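3.2 Households and the storage of shared utensils

The survey area takes in the older terraces of Kuvenar and the newer blocks on the Vutach side of the river. Households were approached through a letter delivered in April, followed by a visit in the early evening, when at least one adult was likely to be cooking. Of the 335 households that returned the first form, 147 agreed to a kitchen visit and to keeping a meal diary. The remainder are used only for the figures on household size and tenure.

The visits were carried out by Fujimoto and Siu in Kuvenar and by Grigaitė in Vutach. Each visit followed the same order: a short interview, an inventory of the eating and serving utensils in current use, and a second interview about where each kind was kept and who put it away. Utensils stored outside the kitchen were recorded only if the respondent mentioned them without being asked. Knives were left out, as their storage is often decided by the presence of small children and would have needed a separate set of questions.

We use "table storage" for any utensil that stays on or beside the eating surface between meals, and "drawer storage" for any that is returned to a closed space. An open rack by the sink counts as neither and was coded as "draining". The third code was added after the pilot visits, in which the first two interviewers disagreed over racks that were never emptied. Chopsticks were recorded by material and by whether they were held in an upright container or laid flat (Figure 2).
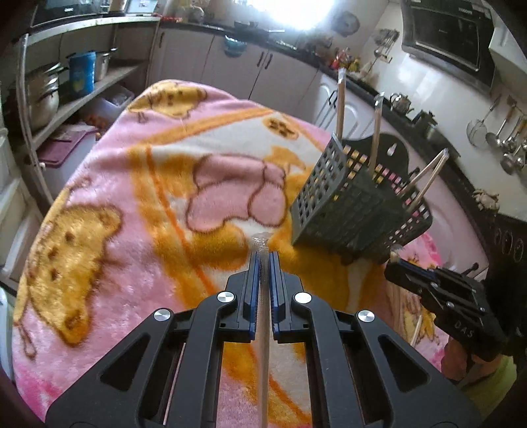 Figure 2. Wooden chopstick at a table covered with a pink blanket.

3.3 Coding of materials

Material was coded by eye and touch at the time of the visit. Wood and bamboo were at first separate codes, but agreement between interviewers was poor, particularly for older pieces with a worn finish, and the two were merged before analysis. Metal, plastic and lacquered pieces kept their own codes. Where a household held a mixed set, each material present was entered once, whatever its share of the set.

Disposable pieces caused more difficulty. Several respondents kept unused disposable chopsticks from takeaway meals alongside their everyday ones and regarded both as part of the same supply. Others kept them apart, usually in a drawer with candles and string, and did not think of them as utensils. We followed the respondent's own grouping in every case. This makes the count of disposable pieces a poor guide to the amount actually in the home, and it is not used in the models below.

3.4 Containers

Containers were described in free text and grouped afterwards by Conceição, who had not taken part in the visits. The grouping uses the form of the container and the openness of its sides; colour and maker were ignored. Upright holders with pierced sides form one group, solid jars and mugs another, and trays a third. A jar first sold for food, such as the Priltum pickle jar found in many Vutach kitchens, was placed with the solid jars.

Pierced holders were treated separately on the advice of Lamont, whose earlier work on damp cupboards (the Tamošiūnaitė housing study) suggested that residents choose open-sided storage where drying space is short. Our interviews give this only partial support. Respondents spoke of drying, but they spoke more often of reach - whether a guest could take a pair without asking. Figure 3 gives a case of the pierced type.

Figure 3. Upright chopstick holder with a perforated grid pattern, in black plastic.

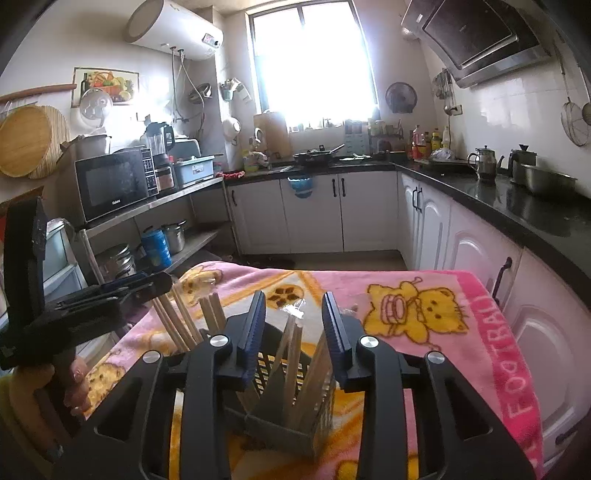 3.5 Limits of the inventory

The inventory records one evening in each household. Utensils in the wash were included where the respondent could point to them, but items lent out or taken to work were missed. Table storage may also be understated, as some respondents had plainly tidied before the visit. A second visit without notice was considered and rejected on ethical grounds. The meal diaries, which ran for 2 weeks, offer a partial check, and are taken up in Section 4.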